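### 3.2 Construction of the cell

The cell was put together in a shared workshop in Triminham, in a bay that had been used for storing lumber. We wanted a station that one person could build with hand tools and a drill, and that could be left standing when other members needed the benches. Most of the design choices below follow from those two limits.

The enclosure has three walls and an open front. The walls are covered in pink wallpaper printed with large trees, and the work surface has a beige marble pattern. A busy background was wanted from the start. In an early version with bare white walls, the block detector scored well in the cell and poorly on every other surface we tried, and Lempi Hämäläinen suggested building the next one to look more like a kitchen. The wallpaper was hung before the arms went in.

Both arms stand at the front edge on a single black mount. We tried a clamp for each arm first. The clamps crept under load, and the distance between the two bases had to be measured again at the start of each session. With a shared mount this step was dropped, and the calibration is now repeated only after a collision or after one of the bases has been taken off.

Aluminum rail was used for the upper structure. A wire mesh basket hangs from the rail at the back, held with zip ties, and a second basket is fixed to the right wall at an angle. Zip ties were meant to be temporary - they were kept after the drilled brackets we made turned out to be 4 mm too short. Wiring for the arms is gathered in a slotted duct along the front.

### 3.3 Objects and layouts

Each layout combines colored blocks with household items that stay near the back wall. The household items are a toaster with bread in its slots and small glass jars with lids. They take up space and limit how the arms can approach, which matters more in a cell of this size than it would on an open table. The power cord of the toaster was left on the surface, as it would be on a kitchen counter.

Blocks are either set in a line or spread over the table (Figure 7). Lines are harder for the grippers, as neighboring blocks leave little room for the fingers. Spread layouts are easier to grasp from but ask for more reach, and the two arms are more likely to need the same area at the same moment.

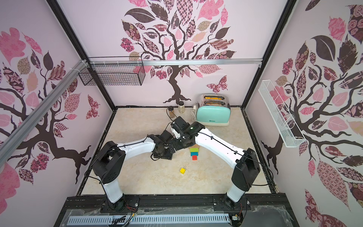
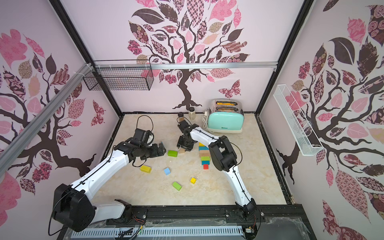
**Figure 7.** The two-arm cell with colored blocks on the work surface. Top: both grippers near the middle of the table, close to a short line of blocks. Bottom: blocks spread over the table, with a small brown wooden piece held in the right gripper.

### 3.4 Use and upkeep

The control software is Miven, which we wrote for an earlier single-arm build and extended with a shared clock for the two arms. Between June and the end of the build period we recorded 3852 episodes. Almost 100 of these were thrown out, most of them for dropped frames on a wrist camera. The fault was traced to a connector that worked loose when the wrist turned past its usual range, and a strain relief was added.

Cables needed more attention than any other part. A loop that is too short pulls on the wrist, and one that is too long drags across the table and moves the blocks. We settled on the length by trial, with the arm driven slowly to each corner of the work surface. Builders with a deeper table should repeat this check before they fix any clips in place.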